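Subject: Re: [makers-list] Anyone get to the Waltix open day?
From: Mali Phillips
To: makers-list

Danylo Mykhailiuk wrote:

> Did anybody from the list make it to the Waltix open day on Tuesday? I was
> stuck at work and Huw says he only managed the last half hour, so he's no use.
> I'd like to know three things if anyone can say. Is the glove thing real or
> was it a stage trick? How much of the day was talks and how much was actual
> demonstration? And would they take a group from us, say in October, when the
> evenings are no good for anything else?
>
> Also did anyone pick up the handout. I'd like a copy.
>
> Danylo

Hi Danylo, hi all,

Yes, I went! I was there from 11 in the morning until they started stacking chairs, so you're getting the long version, sorry. Make a tea.

First the getting there. It's the old Boersma building at the Skulgate end of the industrial estate, and the sign still says Boersma, so ignore your phone when it tells you to carry on to the roundabout. I did the roundabout twice. Parking is round the back and there isn't much of it. The 35 bus stops right outside if anybody fancies that instead, and Melaniia Zakharchenko came that way with no trouble at all.

To your second question, talks versus demonstration: one talk, at the start, and then it was all wandering about. The talk was by Teun Hermans, who runs the teaching side there, and he was good. Quick, no slides to speak of, and he said straight off that the arms can't yet do most of what people hope they can. What they are after is ordinary household handling. Picking up a packet, opening it, putting it back where it was. He said a person does that sort of thing without looking and a robot finds it horrible, mainly anything soft, as the shape changes the moment you touch it. I'd never really thought about it but of course a box stays a box and a bag of crisps is a different object every time you pick it up.

So, the gloves. They're real. Somebody puts on a pair of white gloves with a block on the back of each hand, and the blocks have those black and white square patterns on them, like chunky little crosswords. The cameras find the patterns and work out from them where each hand is and which way it's tilted. Then the person just does a job at a table, over and over, and the recordings are what the robot learns from. I stood and watched this for far longer than I'd meant to.

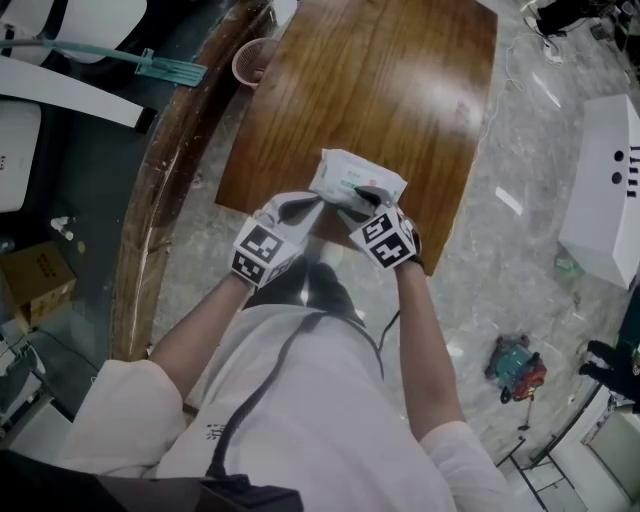
I asked whether it mattered that people do the same job differently, me being left-handed and a bit of a mauler with packaging. Teun said no, they want that, up to a point. If everybody did it the neat way the robot would only know the neat way, and then the first time a packet was facing backwards it would be lost. What they can't use is a recording where the patterns get hidden. If you turn your hand right over or cross one arm in front of the other, the camera loses the block and that bit gets thrown out. He said a careful person settles into it after a while and starts moving in a slightly odd, polite way, as if they were being watched by their gran.

They let visitors have a go too, and I got a turn just before lunch. The gloves are less awkward than I expected, but you do notice the blocks. I kept wanting to hold my hands flat so as not to knock them on anything. My job was to pick a packet up, turn it to face me and set it down again, and I got through 11 of those before I was told my time was up. Melaniia did hers twice as fast and was very smug about it all through the sandwiches (cheese and pickle or egg, no third choice, tell Huw he missed nothing).

In the afternoon they ran the arm itself. It's called Wukura, which I assumed stood for something, but no, one of the founders liked the sound of it. It had been trained on 1,000 recordings of the same sort of job, and you could pick where to put the packet down for it. The first few goes were lovely. Then a boy of about ten put it standing on its end - which was a perfectly fair thing to do - and the arm came down, hovered, came down again and pushed it over. Big cheer. It did then pick it up from lying flat, so I'd call that a draw. They left it running through the tea break and there was a tally on the whiteboard, which stood at 163 good ones by the time I left. I didn't see a tally for the bad ones and I should have asked.

Things I'd have liked more of: how the cameras are lined up with each other, as that was waved away with "we calibrate in the mornings", and any idea at all of cost. Three separate people asked about cost and got three very friendly non-answers. I'd also have liked to know how long a learner has to wear the gloves before their recordings are any good, because Teun's "after a while" could be an hour or a fortnight.

It was also loud. Not the arm, that's quiet, but it's a hard floor and everyone was talking at once, so if you're somebody who struggles with that, go early.

On a group visit, yes, they'd have us. Teun was keen. He'd rather have a small group than a big one so that everyone gets a proper turn with the gloves, and he'd prefer an afternoon to an evening. October is fine with him apart from the last week. I said you'd write to him, Danylo, as you're the one who is good at dates and I'm the one who books two things on the same day. I'll send you his address off list.

If we go, could people think beforehand about what they'd like to see it try? He said they're happy to have odd things brought in as long as they're clean and don't leak. I'm thinking a balled-up pair of socks. Melaniia wants to take a tea bag, which seems cruel.

The handout is one sheet, both sides, and mine has tea on it. I'll scan it at the weekend and put it in the shared folder with the rest. Somebody remind me if it isn't there by the next meeting.

And Huw, you left your scarf on the hook by the door. I've got it.

Mali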